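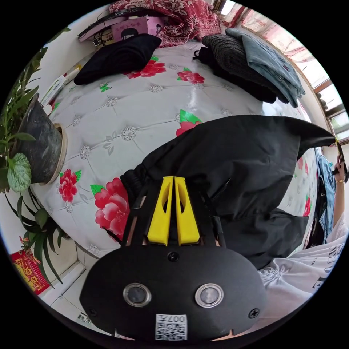
Drernov hand-held gripper with yellow fingers, closed on black fabric.

Equipment > Robotics > Grippers and Hand Tools
February - Lovent Shared Workshop, Equipment Office
Reading time: 3 minutes

Drernov Hand-Held Gripper, Version 2

The Drernov is a two-finger gripper carried and worked in the hand. It is supplied by Clultano as a kit of parts and is intended for members who are building a small robot arm at home or at one of the workshop benches, and who wish to try out a gripping task by hand before the arm is ready to carry it out. The same fingers may afterwards be moved to the arm, using the Thakur adaptor plate described further down this page.

The gripper is available to full members for home loan and to all members for use on the premises. Assembled units and unbuilt kits are both held in stock. Members borrowing an assembled unit should read the sections on setting up and on soft goods before first use.

General arrangement

The body is a broad black housing with a curved front. Two round, metal-rimmed discs are set side by side in its face, and a white label with a QR code is placed between and below them. The label carries the unit number, which must be quoted on the loan form. It reads the wrong way up from some positions, and members are asked to take care when copying it down.

The yellow fingers stand on a black frame at the top of the housing. They are tapered, with a long opening in each, and close towards one another when the hand control is drawn in. The opening reduces the weight at the tip and allows the finger to give a little under load. A finger with any split beside the opening should be returned to the Equipment Office and must not be glued.

The assembled unit weighs 900 grams. Members with smaller hands may find it tiring over a long session and should rest it on the work surface between attempts.

Setting up at home

A bench is not required. For work with clothing and other soft goods a bed is often the most suitable surface in the house, as it is wide, can be reached from the side and does no harm to the finger tips if the tool is brought down too hard. A smooth cover is preferred to a knitted or looped one. A padded cover with raised stitching may be used, but the tips should be brought in at a low angle so that they do not catch the cover along with the garment.

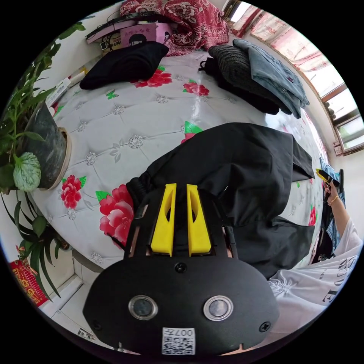 Equipment Handbook, page 13

Where a task calls for both hands, a second Drernov may be borrowed on the same form. The pair should be checked against each other before work begins: close both grippers fully and compare the gap at the tips. A small difference can be taken up at the frame. The fixing screw at the top of the housing, just below the fingers, is not an adjustment and should be left alone once the housing has been closed.

Trousers with gathered cuffs make a good first exercise for two hands. The cuff offers a thick edge that the fingers can find easily, while the rest of the leg is thin and tends to slide. One gripper may be used to hold the cuff while the other is brought to a far corner of the cloth. Members should note the position of each hand at the start and keep to it, otherwise later attempts cannot be compared with earlier ones.

Soft goods

The Drernov was designed for small rigid parts, and its use on fabric was added with Version 2. The closing force is modest. It is sufficient for shirts, light trousers and cloth bags, and for most folded items taken by a single layer. It is not sufficient for wet towels or a full laundry load, and members have damaged the older fingers in trying.

Dark, shiny cloth deserves particular mention. It is difficult to judge by eye where one layer ends and the next begins, especially near a window, and the fingers will often take two layers when one was intended. The remedy is to open the fingers, move back a short distance and approach again from the side of the fold. Pressing harder does not help and marks the tips.
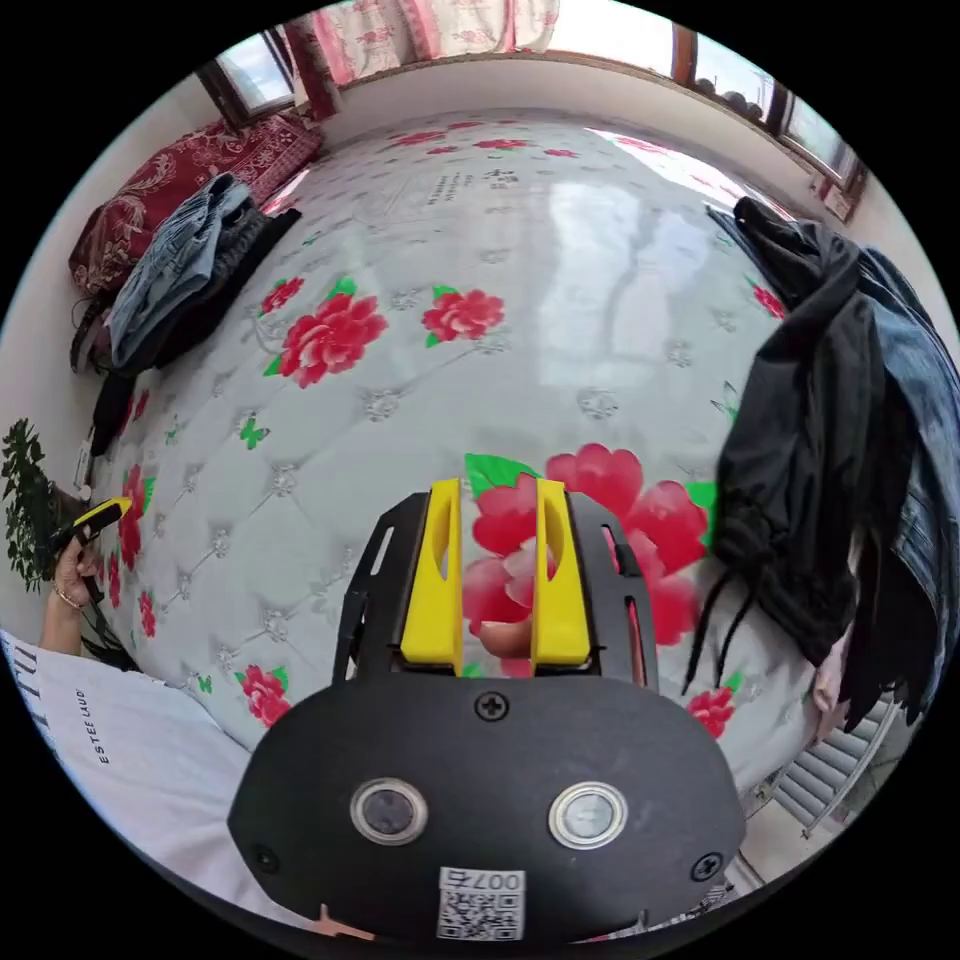 It is also advisable to decide beforehand what will count as a completed attempt. The workshop uses a plain rule: the item has been picked up, moved to the agreed place and released without being touched by the free hand. An attempt that needs a second grip may be entered as complete, but the second grip should be written in the notes column. Members are free to adopt another rule at home, provided that it is stated at the head of the sheet.

Cords and straps are a separate matter. A loose drawstring can pass through the opening in a finger and be drawn into the frame as the fingers close. Should this happen, release the hand control completely before pulling the cord free. Cords that are not part of the task should be tucked under the item or moved to the edge of the surface.

Drawstring bags should be approached at the edge of the fabric, with the tips just touching it, and the fingers closed slowly.

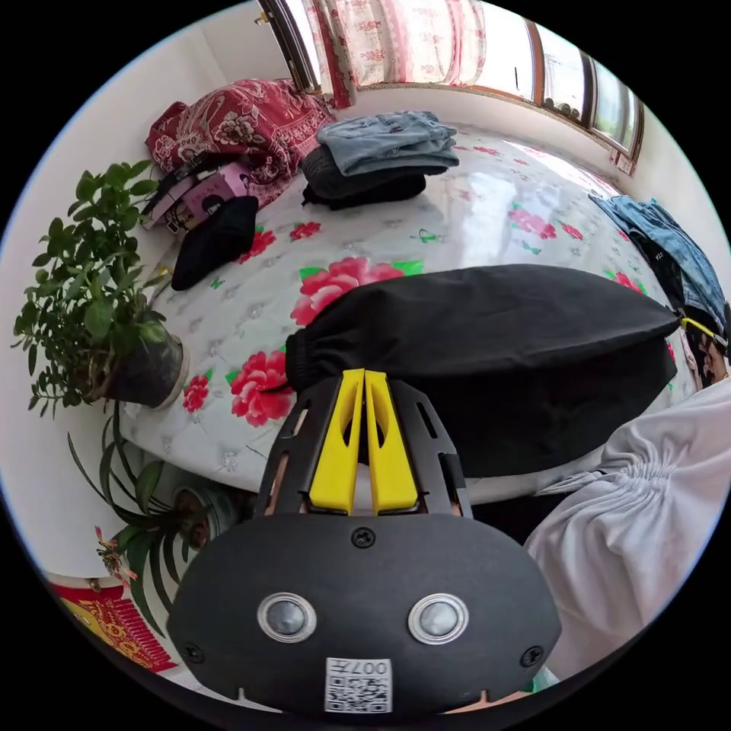
Fitting the fingers to an arm

The Thakur adaptor plate allows the finger frame to be taken off the Drernov housing and fixed to a home-built arm. The work takes one evening and requires a small cross-head screwdriver and a flat surface on which to lay out the parts.

1. Release the hand control and leave the fingers fully open.
2. Remove the housing screws and place them in a dish. They differ in length.
3. Lift the frame clear, keeping it level.
4. Seat the frame on the adaptor plate and tighten each side a little at a time.
5. Open and close the fingers by hand before connecting any motor.

The plate does not fit Version 1 frames.

Loans and returns

Home loans run from Tuesday to the Tuesday following and may be renewed once. Units should come back clean, with lint removed from the frame, and with both fingers fitted. Adaptor plates are issued separately and are signed for at the Equipment Office.

Filed under: grippers, home builds, soft goods, loan stock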